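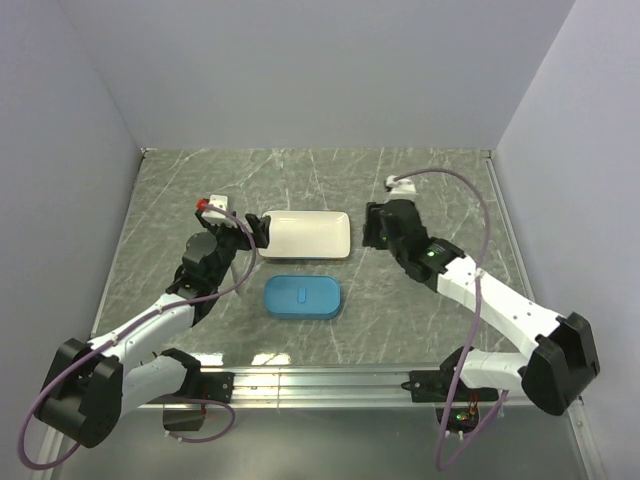 The cream tray and the blue container on the stone-patterned top.

I have been meaning to write about trays for a while. We moved into the flat at Flindden in August and the kitchen came with no drawers to speak of, one cupboard with a door that sticks, and a lot of worktop. Anything I owned that was small ended up on the worktop. By the end of the first month I was moving eleven things every time I wanted to chop an onion.

A tray deals with most of that. You put the oil, the salt, the pepper and the vinegar on it, and when you want the space you lift the whole lot and put it somewhere else. My mother did this with her tea things and I never gave it any thought until I had a kitchen of my own with nowhere to put anything.

The sort I like is shallow, with rounded corners and a raised rim, pale on the inside. Pale shows the crumbs. Some people would count that against it, but I would sooner see them and wipe them up than find them a fortnight later. Rounded corners matter more than I expected. I had a square-cornered one before, from the market, and the corners held a sort of brown paste made of oil and dust that only came out with a cotton bud. With a rounded corner the cloth goes straight round.

The rim wants to be high enough to stop a bottle sliding off when you tip it, and no higher. I have also used a roasting tin for this job. It was too deep, and the pepper got lost behind the sides.

Then there are containers. I keep two kinds of thing in them, food and everything else, and I try not to swap them over after the business with the curry powder and the sewing box. For the worktop I prefer something low with a flat top and a border round it, so that another thing can sit on it without skating about. A tab in the middle is useful for wet hands, though it does mean you can't stack a plate on it. I have accepted this.

I set mine out one behind the other, long sides running left to right, with a strip of bare worktop between them. The strip is so that I can get my fingers round the edge of the tray. When they were pushed up tight I used to catch the tray with my knuckles and everything on it jumped. It also gives me somewhere to run a cloth without shifting either of them.

I tried them the other way, short ends facing me, for a week. It took up less width and I hated it. The things at the back were out of reach and I stopped using the vinegar altogether.

Now the worktop itself. A stone pattern with pale veins in it is a forgiving thing to live with. Tea rings don't show much and neither do splashes. The bad side is that flour doesn't show either, and you find it with your sleeve. Muted grey-green goes with most things I have put near it — cream and blue both look well on it, and the orange colander does not. The colander lives in the cupboard with the sticking door.

Cleaning is quick. Once a week I empty the tray, wash it in the sink with ordinary washing-up liquid and dry it standing on its edge. The container gets a wipe over the top, then round the border with the corner of the cloth, then round the tab. I do the worktop last, including the strips down the sides, where the bits collect. An old toothbrush is better than anything sold for the purpose. The whole job takes less time than the kettle if I don't stop to read the backs of the bottles.

A few people have asked where to buy trays. There is a shop called Elel near the station that keeps them at the back with the baking things, and Nambiar on the hill has plainer ones and is closed at lunchtime. I went to the big Sterkeck warehouse as well, but they wanted to sell me a set of 25 and I have no use for 25 trays. I came out with a washing-up brush.

If you are choosing one, measure the spot first, including the depth to the wall. I once carried a very good tray home on the bus and it was two fingers too long for the space beside the hob. It is under the bed now with the spare blankets on it, where it has been quite useful.

Next time I want to write about the cupboard door. I have taken it off and planed it twice and it still sticks, but only when it rains.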